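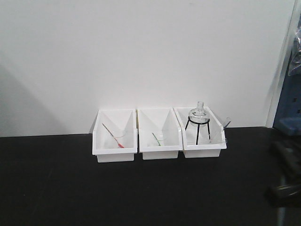 Figure 1. Beakers and stirring rods in white bins on a black tabletop.

Does blocking a file-sharing site do anything?
Project report, Media and Society
Trudy Tautahi and Jarrah McPhee
Apr 12, 2018

1. Why we picked this

In January our campus network began blocking Ustau, a site where people post links to movies and TV shows, most of them plainly there without permission. The notice from the network office said the block would "sharply reduce" illegal downloading in the dorms. It gave no numbers, and when we wrote to ask for some we got the same notice back. We wanted to know if the claim could be checked by two students with one term and no budget. The short answer is partly.

2. What we did

We put a survey under doors in two dorms, Pakwood and Ellery. We printed 300 forms and got 81 back. The form asked whether the person had used Ustau before the block, whether they still did, and what they used now if they had stopped. No names were collected. We also read through 600 posts on Stitlow, the student message board, looking for any that told people how to get around the block.

We left out questions about how many movies a person had downloaded. In our test run people either refused or gave silly answers (one wrote 3,497, which we doubt).

3. What we found

Most of those who had used Ustau before the block told us they no longer went there. If you stop reading at that line, the network office was right. But the next question spoils it. Many of the same people named another site that does the same thing, and several said they had moved within a day. A smaller group said they had signed up for a paid service, though some of these were using a parent's login, and we are not sure that counts as a win for anyone selling movies.

The Stitlow posts were less use than we had hoped. Advice on getting around the block was easy to find, but much of it was the same few tips pasted again and again. We can't tell if anybody followed them. A post is not a download.

4. Problems with the above

The people who fill in a form about piracy and slide it back under a door are probably not like the people who throw it away. Heavy users may have stayed out of it, or they may have enjoyed bragging. We have no way to know which.

We also have no "before" survey. Everything about life before the block comes from memory, and people's memories of their own rule breaking tend to be kind to them. Jarrah thinks this sinks the whole comparison. Trudy thinks it weakens it – we did not settle this and have left both views in.

Last, a phone plan gets around a campus block with no effort at all. Anyone who switched to mobile data would vanish from the network office's records and look like a success.

5. What we would say to the network office

Publish the traffic figures, with names removed, for the months on both sides of the block. Until then "sharply reduce" is a slogan. Our own results suggest that the block moved people off one site. They do not show that it moved them off piracy, and they are too thin to show that it didn't.

A blank copy of the survey form is in Appendix A. The returned forms were shredded after the answers were entered.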